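January 5, 2021
Seam teardown, lot 2622 (Minhas ends)

Carried over from December. Frans Van Loon wants the overlap numbers redone before the lot is released to Workham. The earlier set was taken with the old micrometer, which was reading high on seam thickness. Checked it against the gauge block this morning and it still does. Tagged it and put it in the calibration drawer. Used the Trarusico seam micrometer for everything below.

Sample: 11 cans, pulled across the shift. External first. Seam height and thickness taken opposite the side weld and on either side of it, never on the weld itself. Countersink depth with the dial gauge, bar resting on top of the seam and kept off the tab. If the pin lands on the rivet panel the reading is useless, had to repeat one for that.

All external readings inside limits. Thickness is a little more spread out than I like on station 3. No sharp edge by finger, no cutover by eye. One faint droop near the side weld on a station 3 can, marked with paint pen and kept back for sectioning. 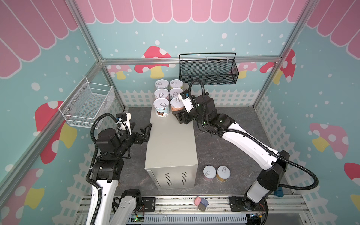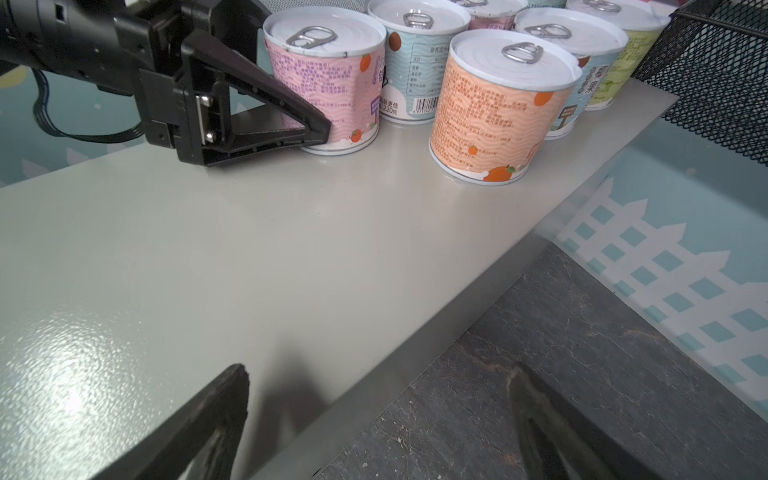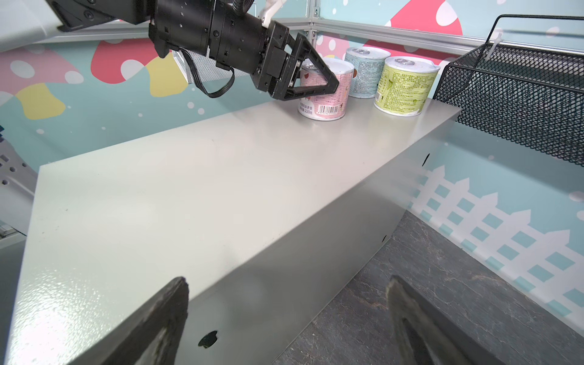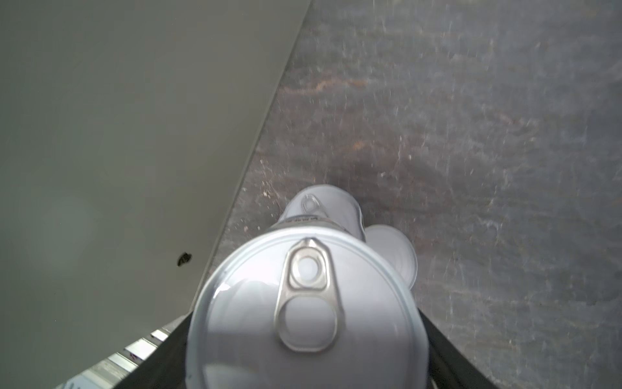
Cans. The last one shows a ring-pull lid from directly over it.

Internal. Cut the end panel out, nipped through the seam, knocked the cover hook down and off. Washed and dried before measuring, sealing compound otherwise adds to the hook length. Body hook is fine everywhere. Cover hook is short on the station 3 cans, and overlap goes down with it. Still above the minimum but heading the wrong way compared with the December sheet.

Wrinkle: lowest tightness rating 83 percent, on the can with the droop. Tatsuya Iwasaki rated the same hook without seeing my number and wrote down the same value. The others are better, with no pattern by time of day.

Sectioned the droop can as well. Cross section shows the cover hook not fully tucked at the droop and a small void at the top of the body hook. Pressure ridge present all the way round but light. Reads like a loose second operation roll. Worn first operation groove would give a short cover hook too, so not ruling that out until the rolls are off and looked at.

Iton sheet would not accept the repeated countersink reading, kept the first value. Corrected by hand on the printout, original entry struck through and initialed.

To do
Ask line to pull station 3 rolls at next stop, both operations.
Check base plate pressure on the same station while it is open.
Resample after adjustment, same micrometer.
Lot 2622 stays on hold. Told Frans by phone, he will tell Workham.
Order nipper blades, current pair is burring the cut.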